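27/08/2021
By Bohdana Derkach

Tengate publishes guidance on disputing vehicle seizure charges in Gastdale

Legal advice charity Tengate has issued guidance for motorists whose vehicles are held under the Gastdale seizure bylaw, which was amended in July. Under the amended text, an owner has seven days from service of the notice to lodge a written objection. Storage charges continue to accrue during that period. 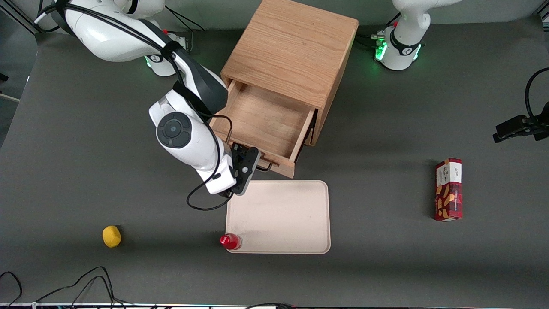

Does paying the release fee end the owner's right to object?

Payment secures return of the vehicle only. The objection may still be lodged within the time limit, and the fee is refundable if it is upheld.

Tengate reviewed 416 notices served in the district. Of these, 36 omitted the date of seizure, without which the time limit cannot be calculated.

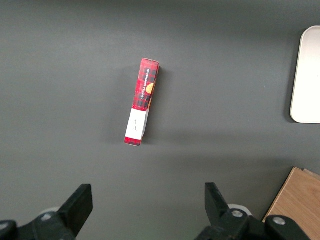 The guidance recommends that owners of vehicles listed in a defective notice request a corrected copy in writing and keep proof of posting. It also sets out the procedure for a third party, such as a finance company, to assert title.

"The form of the notice matters as much as the grounds," said Valentyna Mykhailiuk, head of casework at Tengate. "An owner should check both before signing a settlement."

The guidance runs to 40 pages and is available free of charge from Tengate.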